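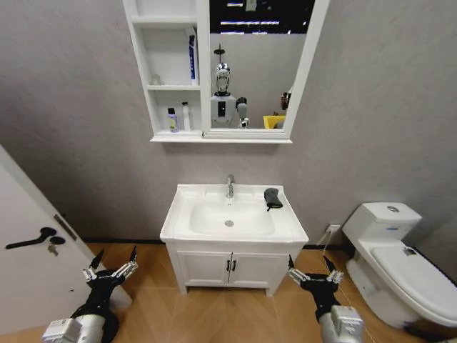

Corinne Baptiste reckoned the bathrooms were the part of the open day to see first, before the kitchens filled up, and she was right. By mid-morning there was a queue at the front desk and hardly anyone down our end of the building.

This was the Vastanitz open day on 11 Sep 2026, held at their showroom and training centre. I went because we are redoing a small bathroom at home and I'm tired of choosing things from a screen. Entry was free, parking was in the gravel lot behind the building, and coffee was on until noon.

The small bathroom is set up the way a lot of ours are: grey walls, light wood-grain floor, and a white vanity with two doors under the basin. Over it hangs a mirror cabinet with the mirror on the right and three open shelves on the left. I liked the open shelves more than I expected. A pump bottle stands in there without trouble, and you don't have to open a door with wet hands to get at it. The drawback is dust, and everything you own is on show.

Gudrun Vogler gave the talk on fitting, which ran over by 8 minutes. She covered wall fixings, how high to hang a cabinet when the people in the house are different heights, and sealing the back of the countertop. The one on her handout, the Fivmont, is 700 mm wide. I had measured our wall at 796, so it would go in with a bit to spare on each side. The next size up in the same range is 806 and that rules it out for us.

The basin is rectangular with rounded corners, and the flat rim beside it is wide enough to put something down on. Ours at home has no rim at all - the soap lives on the windowsill. The tap is a plain chrome single lever. Chrome shows every water spot, but I can live with that.

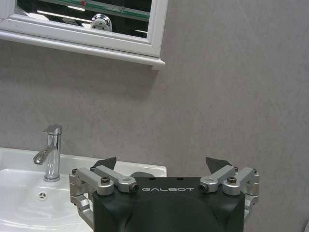
Can you buy the cabinet without the vanity? They are sold separately, and the cabinet comes with its own wall bracket.

I also spent a while on the wall finish, a mottled grey with paler and darker streaks through it. Harriet Pettigrew at the desk had a sheet on cleaning it - warm water, soft cloth, no scouring powder. She couldn't give me a price on the day.

The kitchens were too crowded by the time I got there. The next open day is in April and bookings go through the front desk.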